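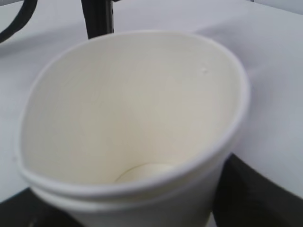 Plasau bench arm and gripper
Tabletop handling for workshops, labs and teaching rooms

Overview | Specification | Demonstrations | Spares

The Plasau is a small arm that sits on an ordinary bench and picks things up. It comes with a two-finger gripper, a wrist camera, a control box and a hand-held stop button, and it runs off a normal wall socket. We have sold it from our Ollcombe workshop for a while now, and we still get a bit giddy when a new one goes through its first pick.

Most people who ask us about it want to know the same thing: can it handle something soft without wrecking it? So that is what we show at our open days, using plain white paper cups, the sort you would get at a village fête. A paper cup is a horrid thing for a gripper to hold. It tapers, it weighs next to nothing, and it gives way the moment you squeeze a bit too hard. When the Plasau lifts one and puts it down again with the rim still round, there is usually a small cheer (often from us).

What happens at a demonstration

Doors open at 10 and we try to have the arm moving soon after. Brendan Ó Dálaigh runs the bench. He starts with the cups, then hands over the controls, and after that it is really up to the visitors. At the September open day a group from a pottery supplier brought their own sponges and glaze brushes and spent most of the morning on those, which was great fun and taught us a lot about brushes.

Bring your own parts if you can! We would much sooner see the arm try your awkward plastic clip than watch it do the cups again, fond as we are of them. Parts should be dry, clean and under 400 grams. If you are not sure whether something will suit, send us the weight and a rough sketch with the sizes marked and we will tell you.

The wrist camera

The camera is mounted close to the gripper, looking at whatever the fingers are about to take hold of. You can have its picture up on a screen beside the bench while you work, and visitors get very attached to it. From that angle you look down into the mouth of a cup and see the rolled lip in proper detail, right down to the ridge running along underneath. It is a lovely way to learn where a grip ought to go.

White cups on a white surface are a fair test for any camera, as there is so little to tell one from the other. We light the bench softly and let the shading along the rim do the work. If your own parts are close in colour to your bench, ask Brendan to show you the lighting settings. They take a few minutes to go through and they make a big difference.

Specification

Reach: 600 mm from the centre of the base
Gripper: two fingers, black, removable pads
Greatest load: 530 g, gripper not included
Grip force: set by dial or from the software
Camera: wrist mounted, colour
Cable: single, along the outside of the arm, with clips
Mounting: bench clamp or bolts
Guarantee: 12 months, parts and labour

The load figure is for a part held close in with the arm moving at its normal speed. At full stretch please stay below the 400 g we ask for on open days.

Finger pads

The arm is supplied with the Carroll pads fitted. These are the softer of the two sets and the ones we use for cups, fruit, sponges and so on. The Plerlow pads are firmer and thinner — better for metal parts and for anything you need to hold by a narrow edge. Swapping a set needs one small hex key, which is in the box. After a swap, run the gripper open and closed a few times and set the zero again before you pick anything up.

Pads do wear. Wipe them with a damp cloth at the end of the day and keep solvents well away from the Carroll set.

Coming to see it

Open days are free, but the room is small, so please book a place through the contact page. Children are welcome with an adult and tend to be better at the controls than the rest of us. There is a step at the front entrance; a level way in is available through the yard, and we will meet you there if you let us know beforehand. Tea from 11.

Private visits can be arranged too, and these suit people with a particular job in mind. Allow a whole morning or afternoon. We will set the bench up for your parts before you arrive, and you can take the grip settings home with you on a memory stick.

Spare pads, clips and clamp screws are listed on the Spares page.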